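Stadari – About us

Stadari is a surface treatment company in Kindville. We apply zinc, zinc-nickel and electroless nickel to steel, brass and aluminium parts, mostly for makers of pumps, valves and farm machinery. The company was started by Hendrik Nel in a rented unit with two tanks and a second-hand rectifier. There are now 27 of us on two shifts.

Most of our work comes in small batches. The usual order is between 20 and 227 pieces, and we quote for single parts as well. Parts longer than 116 cm will not fit our main line, so please send a drawing first if you are close to that.

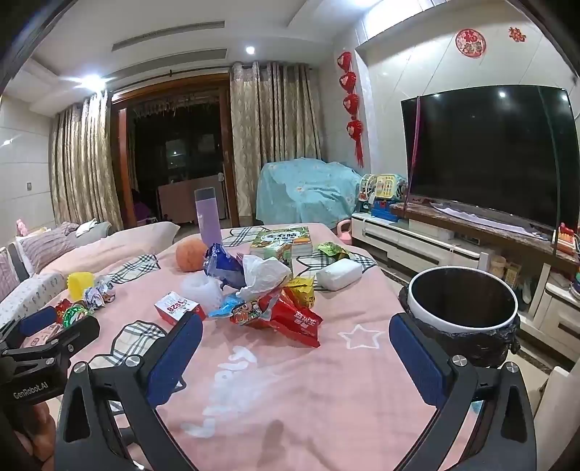 Water bottle, orange ball and snack wrapper on a pink bedspread.

What we do

Every job starts with cleaning and degreasing, followed by an acid dip suited to the base metal. Thickness is measured by X-ray fluorescence and the readings go out with the delivery note. Salt spray testing is done in our own cabinet – ask for it when you order, as test pieces have to go through with the batch.

We stopped using hexavalent passivates when the Van der Merwe line was taken out. All our zinc work is now finished in trivalent passivate, clear or black, with a sealer if the drawing calls for one. Rinse water is treated on site and part of it goes back to the first rinse.
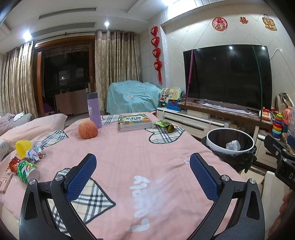 Development work is run by Annatjie Masilela, who joined us from the paint trade. Her main project is Hostia, a nickel coating with fine ceramic particles for parts that slide against each other. It has been on trial with two pump makers since May. We are not selling it yet, but we will coat samples for firms that can send back wear results.

Visiting and deliveries

Goods in is open from 7.30 am to 3 pm. Please label each box with your order number and the base metal. Visitors should report to the office at the front and will need closed shoes. Safety glasses are kept at the door.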